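Notes for Session 6: The Stove That Stayed On

These are my cleaned-up notes for the session on the burner task. I've added a few things I skipped when I ran out of time at the end, mostly about the logging. Read them before lab, and bring your own failure write-up (one page, handwriting is fine).

Where we left off

Last time we had the turn-off task working in the Runerik simulator, or we thought we did. One burner lit, one pot of something red on top of it, and the arm has to reach the control panel and turn the right knob until the flame goes out. That's the entire job. No stirring, no moving the pot. I picked it for this course exactly because it sounds so small, and then it ate two weeks of my June.

The policy was trained on the Rultis demonstration set, which has 3976 episodes in it. After filtering we kept 3608. Hang on to those two numbers, please, we'll need the gap between them in a minute.

On the last checkpoint our score was 74 percent. I was pretty pleased! Then I sat down with a coffee and watched the failures one after another, and I got a lot less pleased.

What the failures looked like

I'd assumed the misses would be slips: gripper lands on the knob, doesn't get a good hold, flame stays on. Boring stuff, fix the grip and go home. There were a few like that. But a big chunk of the failures had the arm up over the cooktop, nowhere near the panel, while the burner kept burning on the other side.
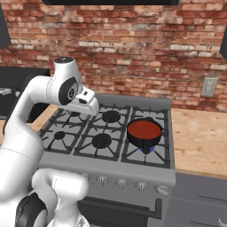
Figure 1. Gripper over the back left of the cooktop, lit burner under the pot at right.

Look at where the hand is and then at where the knobs are. For this task there is no good reason to be up there with a flame going. If you were writing this up as a hazard and not as a score, you'd have two separate lines: "burner left on" and "arm over cooking surface without a task reason." Our metric only knew about the first one. An episode could have the arm wander across the grates, come back down, turn the knob, and get counted as a clean success. I went back through the successes and, yep, several of them did that.

So problem number one was mine. I wrote a success check that asked a single question at the very end of the episode (is the flame off?) and never asked what the arm had been up to along the way. Write this in your notes somewhere you'll see it again: a success flag is a measurement of the last moment.

Why was it up there?

Back to the gap. The filter was supposed to throw out broken demonstrations, and it did that by dropping anything too long. Fine. Except the demonstrations where the person drove the arm carefully, low and in front of the range, were the slow ones. The quick ones swung up high and came down. You can guess which kind got dropped. We'd taken our most careful driving and filed it under "broken."

I want to be fair to past me here, because a length filter is a perfectly normal thing to use. I'd use one again. I'd just look at what's in the reject pile first, and I didn't, and it would have taken me an afternoon.

The second cause is duller. The Estex planner, which sits underneath the policy and smooths out the motion, had a keep-out zone around the pot but none over the rest of the grates. As far as the planner was concerned, the whole left side of the cooktop was free air. It did nothing wrong by its own rules.

The other failure: which knob?

Once we'd added a keep-out zone over the full cooktop and put the slow demonstrations back, the wandering mostly stopped, and a second failure came up from underneath it. I love this part, sorry, it's the bit I always talk too fast through.

There's a row of knobs along the front. The arm has to choose one. Some of the time it went for the wrong one, and turning the wrong knob on a stove is worse than turning none, since you can now have two burners going instead of one.

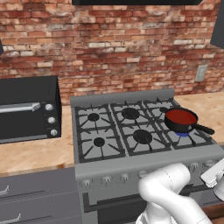
Figure 2. Gripper at the right end of the panel, front right burner lit under the saucepan.

From a view like this one, you and I would probably start with whatever knob is nearest the flame. The policy had learned something similar, and that guess is right often enough to look like understanding. But the range has two rows of burners and the knobs are all in one row, so nearest-to-the-flame can't tell you front from back. On top of that, the arm hides part of the panel as it comes in. Whatever the policy could see of the knob row at the start, it could see less of it by the time it had to commit.

When I split the results by burner, the front right case was doing nicely and was dragging the average up. The back row was a mess. One overall percentage had been sitting on top of two very different robots.

The run I keep bringing up

A few of you asked about the Ghiță run, so it gets its own paragraph. Ghiță is our name for the test kitchen layout we hold back from training. We ran 50 trials on it after the fixes. The arm stayed off the cooktop in every one, which made me very happy for the length of one cup of tea. Then I found a trial where it had turned the wrong knob, noticed nothing, backed away neatly, and reported that it was done. Calm as you like. The policy's "done" signal was tied to the motion being finished and had no connection to the flame at all.

That's the one I'd lose sleep over on real hardware. An arm that flails will get the emergency stop hit by whoever is nearest. An arm that parks itself politely and says "done" gets people walking out of the kitchen.

What we changed

Keep-out volume over the full cooktop, active whenever any burner is lit. If the arm enters it, the episode is a failure, whatever happens afterward.

Results reported per burner, with the worst burner printed first. Yes, first. I want to be annoyed by it every time I open the file.

"Done" now requires a fresh check of the burner state after the arm has backed off far enough to see the panel again.

Any knob turn that lights a burner ends the episode right there and gets its own failure code. Please don't merge it with the "flame still on" code to make your table shorter.

The length filter is still in, but it writes rejects to a separate folder and I look at a handful before training.

Things I still don't know

I haven't worked out whether the knob confusion is mostly about the blocked view or mostly about the demonstrations leaning toward the front burners. Both are in there. A decent experiment would balance the burners first, leave the camera alone, and see how much is left over. If anybody wants that as a final project, come and claim it, I'd be thrilled.

I also don't know how much of this carries over to a physical stove. The simulated knobs turn freely. Plenty of real gas knobs want a push before they'll turn, and a gripper pushing hard on a panel next to a hot pot is a new set of worries that we'll get to in the force control sessions.

For lab

Pick one failed episode from the shared folder. Write down the first moment where you, watching, would have hit stop, and then the moment our code flagged it. If your stop comes before the flag, propose a check that would close the gap, and say what it might wrongly reject. That last bit is worth half the marks, so don't leave it for the bus.

If your episode won't load, it's almost always the Runerik version. Update, restart, try again, and then email me.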